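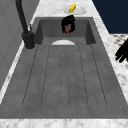
Where Does the Water Go?

When you pull the plug, the water leaves the sink in a few seconds. It still has a long way to travel.

First it drops into a bent pipe under the sink. The bend is called a trap. A little water always stays in it, and that water blocks bad smells from coming back up. If you drop a ring down the drain, the trap is the first place a plumber looks.

Kitchens have always been planned near pipes. Cups and bowls are often kept close to the sink so they don't have to be carried far after washing.
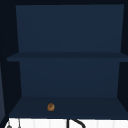

An open kitchen cabinet with one shelf across the middle.

After the trap, the water runs down through the house and into a bigger pipe under the street, called a sewer. Most sewers slope downhill. Where the land is flat, pumps push the water along.

In the town of Soldale, the sewer serves 867 homes. All of it ends up at the treatment plant by the river. 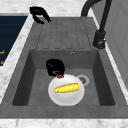

At the plant, the water passes through a screen that catches rags, sticks and plastic. Next it sits in large tanks. Heavy bits sink to the bottom and grease floats to the top, where it is scraped off.

Then tiny living things called bacteria go to work. They eat the waste that is too small to see. Air is bubbled through the tanks because the bacteria need oxygen.

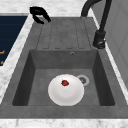
Cooking fat causes the most trouble. It is runny in a hot pan, but it turns hard in a cold pipe. Let it cool, then scrape it into the trash.

Words to know
Sewer: a large pipe that carries used water away.
Bacteria: living things too small to see without a microscope.

Written by Tegan Sheehan. Checked by Wayne MacDonald.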